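21 January 2018

## Spoons, bowls and the tasting table

The tasting table at the Grurnel kitchen is back in use, and we have changed how it is set up. If you cook with us on a regular basis, please read this before your next session. If you only come to eat, you can skip to the part about the bowls.

The main change is the spoons. Until now we put out whatever was in the drawer by the sink, a mix of metal soup spoons, plastic ladles and a few wooden ones that had gone dark and rough at the end. The metal ones scratched the glaze on the bowls and made a lot of noise. The plastic ones picked up the smell of onion and kept it. We have cleared out that drawer and switched to wooden spoons for all stirring and serving at the table.

Most of the new spoons came from Falon, the secondhand kitchen store next to the bus depot. They had two boxes of them left over from a restaurant that closed in August. They aren't a matched set. Some have a plain straight handle and some have a rounded end that is easier to hold with a wet hand. Use whichever you like, but please don't take the long ones for the big stockpot. Those stay at the table, where people need to reach across without putting a sleeve in the food.

### Looking after the wood

Wooden spoons last a long time if they are washed and dried the same day. Most of the old ones were ruined by being left in the sink overnight. A few rules:

- Wash by hand in warm water with a little dish soap. No dishwasher.
- Don't soak them.
- Wipe dry with a towel, then stand them handle down in the crock by the window.
- If a spoon feels fuzzy, leave it on the shelf marked "sanding" and put a clean one in its place.

We oil them every couple of months with food-grade mineral oil. The oil goes on with a paper towel, sits overnight and gets wiped off in the morning. If you see spoons lying on a sheet of newspaper on top of the refrigerator, that is what is going on, and they should be left alone until they have been put away.

Turmeric stains will not come out. Lemon and salt will lighten them a little. We have decided to live with it - a yellow spoon is still a clean spoon.

### The bowls

The white ceramic bowls are the ones we have always had. We own 70 of them, which is plenty for a regular meal and not quite enough for the winter supper, so on that night we will borrow extras from the café at Âu again. Theirs have a thin blue line under the rim. Please keep them separate when you stack, as it took most of an evening to sort them out last time.

Chipped bowls should go in the bin under the counter and not back on the shelf. A chip on the foot of the bowl is enough. It will scratch the one underneath it, and then there are two bad bowls.

White bowls are good for tasting for a simple reason. You can see the color of a sauce or a broth properly, and you can see if there is grit at the bottom. Several people have asked for something more cheerful. We looked at a set in dark green and everyone who tried it said the lentil soup looked wrong.

### The cloth

We are keeping the black cloth on the table. It shows flour and salt right away, so it gets shaken out more often than the old checked one ever was, and it hides tea. It does wrinkle. There is no need to iron it, and please don't pin it or tape it to the table underneath. The tape marks from last year are still there.

Wash the cloth cold and hang it up to dry. It shrank a little the one time it went through the dryer, and we would like it to keep reaching over both ends.

### Stirring while you wait

A note on the tasting itself. When a bowl has been sitting for more than a few minutes, give it a slow stir from the bottom before anybody takes a portion. Spices sink and oil rises, and the first person ends up with something quite different from the last. Keep one spoon for each bowl and leave it there. Your own tasting spoon is separate and goes straight into the wash tub after one use.

Hold the serving spoon fairly high on the handle so it stays upright and you can feel the bottom of the bowl. Lower down, your knuckles end up against the rim and the stirring only reaches the top half.

### Next session

The next tasting starts at 7 in the evening, with the door open a little earlier for anyone setting up. We will be comparing broths, and the Fluvisance choir has the room after us, so the table needs to be cleared on time. Bring an apron and a towel. Spoons, bowls and the cloth will be out on the table when you arrive.
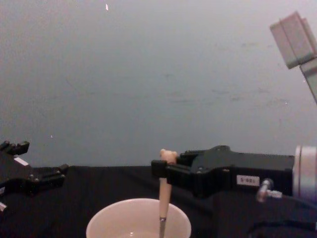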